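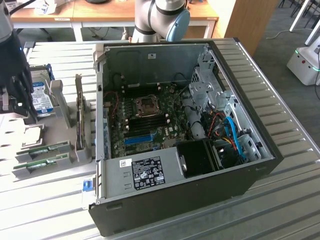 Let people save wherever they bloody well like, one player wrote to us in January, because it's their evening and the developers weren't invited to it.

Read that out slowly. Leave it hanging. It's the best design document we received all year and it came with no diagrams.

Saving the Game: Checkpoints, Cowardice and Monasau
Notes for the Iltwood developers' evening, June 23, 2001
Slot is 30 minutes including questions. Skip the bit on memory cards if the previous speaker runs over. The previous speaker will run over.

1. Hello

Who we are: Wolde, small studio, above a carpet showroom. Two games out. Cunano was the platformer with the otter. Monasau is the one with the flooded city and the angry mail.

Say up front that this is a talk about save systems. Anyone who came for the graphics talk can leave now with no hard feelings. Wait for them to leave.

2. What we did in Cunano

Passwords. Eight symbols, little shells and fish, written on the back of an envelope by a child and then thrown out by a parent. Cheap to build, took up no storage, and gave us a lovely false sense that we understood saving.

The shells were drawn at a size that looked fine on our monitors. On a television the scallop and the clam were the same object. We shipped it. The hint line told people to "try the other shell", and for a while that was our entire support policy.

3. What we did in Monasau

Fixed save points: bells, hung in towers, one to a district. You ring the bell, the water drops a bit, the game saves. Everyone in the office adored the bells. There was a theme tune for the bells. I want the audience to understand how much we loved those bells before I go on.

The reasoning, as written on the whiteboard at the time:
- tension comes from having something to lose
- a save point is a landmark, so people learn the map
- we can only test so many states

The third one was the real reason. The first two were written in afterwards, in a different colour.

(If there's a laugh here, enjoy it. There isn't another until section 6.)

4. What players did

They stopped exploring. The whole game is about poking round drowned buildings, and people were going tower to tower in straight lines like commuters. If a side street was more than a few minutes from a bell, they left it alone. The aquarium level, which ate most of a winter, was seen by hardly any of our testers until we told them it was there. One of them asked if it was new.

They also rang the bell, walked off, came back and rang it again. Over and over. We'd written a bit of tower dialogue that played each time. It's a good line. It isn't a good line the ninth time.

Then there was bug 474. I still see it when I close my eyes. If you rang the bell while the water was already falling, the game saved you at the old water level with your feet at the new one. You'd load up and drown politely, in mid-air, forever. We had a single save slot, so that was that. Hours gone. That's when the mail turned.

Pause. Water. (Drink some, don't make the joke.)

5. What we changed

Patch one: a second slot. Should have been there from the start. The save file was 500K because we were writing out the position of every floating crate in the city, and we'd convinced ourselves there was no room for two. Once we stopped remembering the crates it came down to next to nothing. No player has ever written in about a crate.

Patch two: suspend anywhere. Quit from the menu, the game keeps your place, and it deletes that record when you come back. The bells stay as the proper saves. This was the compromise, and there was a fairly sour week of arguing over it. The view against was that people would copy the file and cheat. My view is that anyone who goes digging in a folder to keep a copy of their place in our game has paid us a compliment.

Patch three: the bell line plays once per tower. Applause, if you like.

Show the options menu here. It was laid out for 640 across and the word "Suspend" only just fits. The German for it doesn't. Move on before anybody asks about the German.

6. What I'd tell you to do

Decide how saving works before you build a level. We had the towers modelled before we'd had the conversation, and after that the conversation was mostly about the towers.

Never overwrite the only good save. Write the new one, read it back, then get rid of the old one. It's dull and it would have spared us 474.

Play your game with someone calling you to dinner. I mean this as a test procedure. Have a colleague shout from the next room at random and see what you lose when you get up. At Wolde it was the office kettle, and the results were worse than anything in the formal reports.

Be suspicious of the word "tension". In our meetings it generally meant we were behind schedule.

If you've got a console version coming, the card is tiny and the player has already filled it with a football game. Ask for as little of it as you can, and tell them how much before they start, in a message a tired person can read.

7. Loose ends, if there's time

Autosave: we tried it in a build. It saved happily one step before a fatal drop. Needs a sense of when you're safe, and ours had none. Might come back to it for the next project, about which I'm not allowed to speak and which doesn't have a name.

Difficulty settings that limit saves: fine by me, so long as the person chose it.

The player from the top of the talk got a reply and a copy of the patch. Wrote back to say the aquarium was too dark.

Questions. Likely ones: will there be more otter (no), is the bell tune available (ask me after), why carpet (cheap rent, very quiet).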